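La chambre, dernière pièce sans règles communes

Pour une politique du linge de lit dans les résidences meublées

Les institutions qui logent du public ont appris, au fil des décennies, à rédiger des règlements pour presque tout. Les cuisines collectives ont leurs consignes d'hygiène, les escaliers leurs prescriptions de sécurité, les locaux à vélos leurs horaires. La chambre reste à l'écart de cet effort. On y place un lit, on fournit un matelas de dimensions courantes, et l'on considère que le reste relève du goût de l'occupant ou du marché conclu par le service des achats. La présente contribution défend l'idée que le linge de lit mérite une doctrine écrite, débattue et révisée, au même titre que le chauffage ou l'éclairage.

Le point de départ est administratif. La résidence d'Enville, qui compte 134 chambres meublées, a renouvelé en avril l'ensemble de ses draps. Le cahier des charges tenait en une page et portait sur le prix unitaire, le délai de livraison et la résistance au lavage. Il ne disait rien de la profondeur des bonnets, rien de l'élastique, rien de la manière dont une personne seule, parfois âgée, parfois souffrante, parviendrait à ajuster un drap aux quatre coins d'un grand matelas. Le fournisseur retenu, la société Rengifo, a livré ce qui lui était demandé. Les difficultés qui ont suivi lui sont imputées à tort.

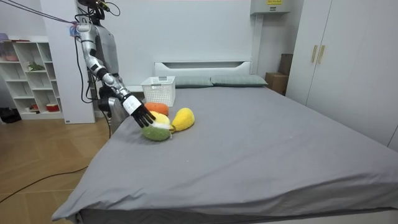
Toàn Bạch objecte que le drap-housse est déjà une concession excessive à la commodité, que son élastique se détend avant que la toile ne soit usée, et qu'un drap plat correctement bordé dure deux fois plus longtemps dans une buanderie collective. L'argument est sérieux et il serait imprudent de l'écarter. Il suppose toutefois que chacun sache border un lit et dispose du temps et de la force nécessaires. Soulever le coin d'un matelas lourd n'est pas un geste anodin pour le personnel d'entretien, qui le répète de chambre en chambre, ni pour l'occupant qui sort d'une hospitalisation. La durée de vie d'un tissu est une donnée comptable, alors que la fatigue de ceux qui le manipulent n'apparaît dans aucun compte.

Il convient donc de distinguer deux questions que les services d'achat confondent volontiers. La première est celle du coût d'acquisition. La seconde est celle du coût d'usage, qui comprend le temps de pose, le séchage, le pliage et le rangement. Chacun sait combien le drap-housse se plie mal. Les armoires à linge, dessinées pour des piles régulières de draps plats, se remplissent d'ouvrages arrondis qui glissent les uns sur les autres et que l'on finit par rouler. Une armoire de la résidence d'Enville prévue pour 125 pièces en contient sensiblement moins depuis le changement, et il a fallu réquisitionner une partie du vestiaire. Cette conséquence était prévisible. Elle n'avait été prévue par personne, faute d'avoir réuni à la même table la buanderie et les achats.

La couleur appelle des remarques analogues. Le blanc a longtemps été la règle dans les établissements, pour des motifs d'hygiène visible : il supporte les hautes températures et trahit immédiatement la tache. Le gris s'est imposé depuis dans de nombreux catalogues, y compris celui d'Enden, où il voisine avec des teintes végétales. Ses partisans lui reconnaissent une sobriété qui convient à des occupants très divers. Ses adversaires lui reprochent de dissimuler l'usure. Les deux constats sont exacts, et le choix dépend de ce que l'institution attend du linge - qu'il rassure, ou qu'il renseigne.

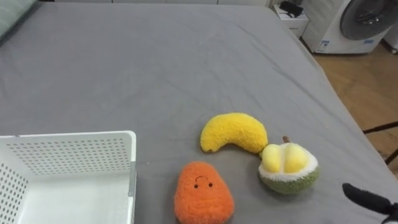

Drap-housse gris uni et oreiller vert pâle.

On mentionnera aussi la question des plis. Le repassage des draps a disparu de la plupart des résidences, et il n'y a pas lieu de le regretter. La calandre consomme de l'énergie, immobilise du personnel et produit une perfection qui ne survit pas à la première nuit. Un drap propre, sec, convenablement tendu, peut présenter quelques ondulations sans que la dignité de l'occupant en soit atteinte. Il serait souhaitable que les grilles d'inspection en prennent acte. Celle qui est en usage à Enville accorde encore des points à l'absence de tout froissement, et n'en accorde aucun à la facilité avec laquelle le lit peut être refait.

La même grille ignore le rangement de proximité. Or le lit d'une chambre meublée n'est pas seulement le lieu du sommeil. On y lit, on y téléphone, on y trie le courrier, les enfants y jouent lorsque la pièce est petite. Le linge doit supporter ces usages, et le mobilier doit les accompagner. Un simple bac lavable, que l'on pose puis que l'on retire, rend davantage de services qu'un coffre fixe dont le couvercle se bloque. Le programme Futura, qui finance l'équipement des logements temporaires, admet depuis peu ce type de petit matériel parmi les dépenses éligibles, dans la limite de 500 euros par chambre. Peu d'établissements en ont fait la demande, sans doute par méconnaissance du dispositif.

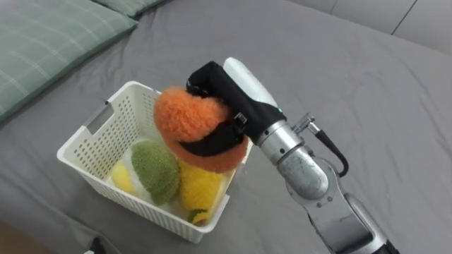
Ce que devrait contenir une doctrine du linge

Il ne s'agit pas d'ajouter un volume à la bibliothèque des règlements. Deux pages suffiraient, à condition qu'elles soient rédigées avec ceux qui lavent, plient et posent. Elles préciseraient la hauteur des matelas en service, relevée sur place et non recopiée d'un bon de commande. Elles fixeraient le nombre de parures par lit, en tenant compte du délai réel de la buanderie. Elles prévoiraient un essai de pose par une personne seule avant tout achat de plus de 1 000 pièces, seuil à partir duquel une erreur devient coûteuse à corriger.

Elles laisseraient enfin une place à la préférence de l'occupant. Cette disposition sera jugée dispendieuse. Elle peut se limiter à peu de chose : le choix entre deux oreillers, entre deux teintes, entre la couette et la couverture. Les personnes logées pour quelques mois décident rarement de leur adresse, de leurs voisins ou de la date de leur départ. Qu'elles puissent décider de la fermeté de leur oreiller n'entame l'autorité d'aucun service.

La direction d'Enville a inscrit la question à l'ordre du jour de sa prochaine réunion d'équipement. L'auteur de ces lignes y soumettra un projet de texte, auquel seront jointes les observations de Toàn Bạch sur le drap plat.

Contact | Mentions légales | © Cahiers de l'habitat meublé, tous droits réservés | Haut de page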